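Sorting and Storage of Small Play Items in Shared Bins
Project Report, Product Design Studio II
Project group: Capucine Gautier, Thibault Moulin, Britt-Marie Dalen
Supervisor: Marcelle Boyer

1. Background

The Lanley toy library lends play items to families and day care centers. Its collection of small items stood at 296 pieces when the project began in October. Returned items are placed in open bins on the sorting bench and are later moved to labeled shelves. The library asked the group to review this first step and to propose a layout that staff could adopt without buying new furniture.

2. Method

The group observed returns over 6 afternoons and recorded 257 items as they passed through the bins. Each item was entered under one of three headings: play food, building pieces, and other. Bernadette Maillard of the library staff checked the entries against the loan register. Items that could not be matched to a loan were set aside and left out of the results.

Open gray bins were used throughout, placed with their long edges together. The group considered lidded boxes at the planning stage but did not test them, as staff need to see the contents while standing at the bench. 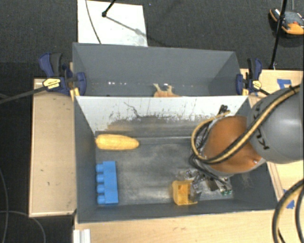
Play food and building pieces were the categories most often mixed. A toy ear of corn and a blue block differ in shape and color, and staff had no difficulty telling them apart. Delays occurred mainly when the bin was full and smaller pieces had settled under larger ones. Hollow items presented a separate problem, as small parts collected inside them and were missed during checking.

3. Recommendations

The front bin should receive all returns, and the rear bin should be reserved for items that have been checked. Hollow items should be turned over and emptied before they are moved. Bins should be cleared at noon and again at closing time.

4. Limitations

The study covered one bench and one group of staff. Worn paint on bin walls was noted but not assessed, and cleaning methods were outside the scope of the project.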